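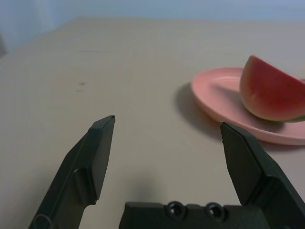
Two-finger gripper, fingers open, with a watermelon wedge on a pink plate.

Proltton Tabletop Cell
Light handling for packing benches, kitting tables and training rooms

The Proltton is a small arm with a two-finger gripper, sold as a complete bench station. It moves light items between plates, trays and boards on a flat surface. It is meant to work beside a person at an ordinary table. Drondberg supplies the arm, gripper, wrist camera, controller and mounting plate in one crate.

Most buyers put it on the job people rotate out of fastest: picking pieces off one surface and setting them down on another, all shift. 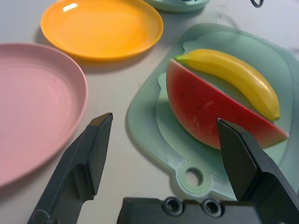

Ward Wouters
Applications Lead, Drondberg

I set up these stations and train the people who will run them. We start on plates, a cutting board and toy food. A watermelon slice and a banana lying side by side on a board give a new operator plenty to think about: which piece to take first, how wide to open the fingers, where the tips will come down. A curved piece and a flat-cut piece want different approaches, and it is better to learn that on toys than on customer stock.

The operator teaches a move by guiding the arm through it and saving the points. Our basic course takes 2 days. After that, most people can change a routine themselves and only call us for a new layout.

What changes on the floor

At the Guerra kitting plant in Wuvville, the bench crew used to load every tray by hand. A shift came to about 1,700 picks per person. The station now takes 800 of those. Staffing on the line stayed the same. The crew spends the freed time on inspection, odd-shaped items and restocking — work that used to pile up until the last hour.

There were complaints. The arm is slower than a good packer, and for the first month people kept reaching in to help it, which pauses the cycle. Guerra moved the incoming trays to the far side of the bench in October and the pauses dropped off. Plan your table layout with the people who stand at it.

In the crate
Arm with two-finger gripper
Wrist camera and cable
Controller with stop button
Mounting plate and bolts
Spare finger set
Printed setup guide

Site needs
Level table with a matte top
Even overhead light
Standard wall outlet
Clear reach of 20 inches on each side of the mount

Replacement fingers ship from Drondberg. Quotes for more than one station include a site visit.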